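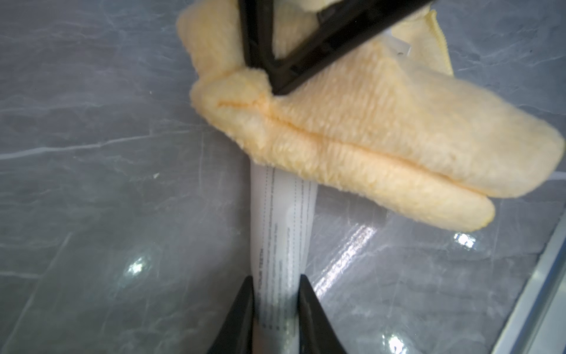

Householders urged to read the fine print on "zero-detergent" cleaning plans

PLESTWOOD, Aug 2, 2021 – The Plestwood Householders' League is asking people to think twice before signing up for Trusside, the cleaning subscription that promises a spotless home with no detergent, no sprays and "no more guessing".

Trusside mails members a set of cloths and charges a monthly fee to replace them. Its brochure says each cloth is good for 1,000 wipes. The League wrote to the company twice asking who did the wiping, on what surface, and what the cloth looked like at the end. It received a discount code.

"A damp cloth does clean a kitchen bench. My grandmother could have told you that for free," said Maribeth Saludo, the League's president. "What we'd like to see is some proof that this one does it better than the cloth already under your sink."

The League has read all 3,228 customer reviews on the Trusside website. Only 200 mention how long the member had been using the cloths, and most of those were written in the first week. Eight refer to grease. Several praise the colour of the box.

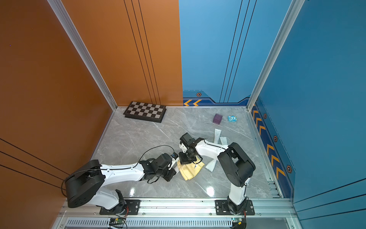
Orange and blue panels beside a grey marble-patterned floor. Photo: Plestwood Householders' League

Members have also raised the exit terms. Cancelling in the first year means paying out the remaining months, a condition found on the second-last page of the agreement under "Your Journey". Adebayo Fashola of the League's advice line said callers often believed they had ordered a free sample.

"They're not silly people," he said. "The word 'free' is on the front and the word 'unless' is on page 11."

Trusside has announced an independent trial by Bader, a testing firm, with results due in October. The League welcomes the trial but notes that Trusside is paying for it and has not agreed to publish the results if it doesn't like them.

Until then, the League suggests asking for the full agreement in writing before handing over card details, and trying an ordinary cloth with warm water on the same mess.

Householders who have been charged after trying to cancel can contact the advice line on weekday mornings. Please have a copy of your agreement handy.

Media contact: Janelle Dizon, Plestwood Householders' League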